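Section 4: Installing the Tonura Window Blind Motor

Read this section all the way through before you start. It covers the Tonura roller shade kit when it is mounted inside the window opening. If you are mounting the shade on the wall or on the front of the trim, use Section 5 instead.

What you need

Pencil and tape measure
Small level
Phillips screwdriver
Drill with a 1/8 inch bit
Step stool
The bag of screws marked A, and the two end brackets

The kit does not include wall anchors. If you are fastening into drywall with no wood behind it, buy anchors rated for the weight of your shade. The weight is printed on the label inside the bottom rail.

CAUTION: Do not plug in the power adapter until step 11. The motor may start to turn as soon as it has power.

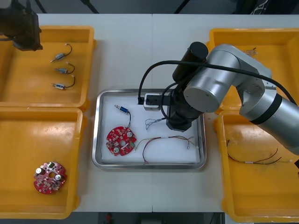
4.1 Mounting the brackets

1. Decide which side the cord will come out of. The motor end of the tube must be on the same side as the outlet you plan to use. On the standard tube this is the right side as you face the window.

2. Hold the motor bracket in the upper corner of the window opening, with the slot facing the room. Mark the two screw holes with the pencil.

3. Repeat on the other side with the idler bracket -- the one with the round hole in place of the slot.

4. Set the level across the two brackets, or measure down to each from the top of the opening. If one side is lower, move your marks now. A shade that is not level will drift to one side and fray at the edge.

5. Drill the holes and fasten both brackets with the A screws. Tighten by hand. A power driver can crack the bracket cover.

Note: In older houses the top of the window opening is often out of square. Trust the level over the trim.

4.2 Hanging the tube

6. Unroll 2 inches of fabric so that you can see the end caps. Leave the rest rolled and keep the paper band around it.

7. Push the spring pin on the idler end in with your thumb and slide it into the round hole. Let the pin come back out.

8. Lift the motor end and drop the flat tab into the slot. You should hear a click. Pull down gently on the tube to check that the tab is seated.

9. Run the cord along the side of the opening and press it into the clips. Leave a small loop below the bracket so that the cord does not pull on the motor.

CAUTION: Keep cords out of reach of children. Do not leave a loop hanging near a crib, bed or chair. The charging cord must be clipped along its full length.

10. Remove the paper band. Do not pull the fabric down by hand past the first turn. Doing so on this model can strip the gear, and the warranty does not cover it.

11. Plug in the adapter. The light on the motor head blinks green, then stays on.

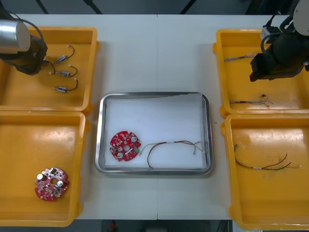

4.3 Setting the top and bottom stops

The shade leaves the factory with no stops set. Until you set them, it will keep moving for as long as you hold the button, so stay close to the window.

Hold the SET button on the remote until the light turns orange. Use the down arrow to bring the bottom rail to the sill, then press SET once. Use the up arrow to bring the rail to where you want it when the shade is open, and press SET again. The light goes back to green.

If you let go of the arrow too late and the rail hits the sill, press up right away. The fabric may roll on the wrong way around the tube if it keeps going.

The remote works up to 300 inches from the motor head. Metal window frames and mirrors shorten this. If the shade responds only when you stand next to it, replace the remote battery first, then see Section 8.

4.4 Pairing with a Flellon wall switch

Skip this part if you use only the remote. Set the stops before pairing -- the switch will not accept a motor that has none. Take the cover off the switch, hold the small button inside, and press the up arrow on the remote while you are still holding it. The shade moves a short way down and back to show that it has paired. Put the cover back on.

One switch can run several shades, but they must be paired one at a time. Unplug the ones you are not working on.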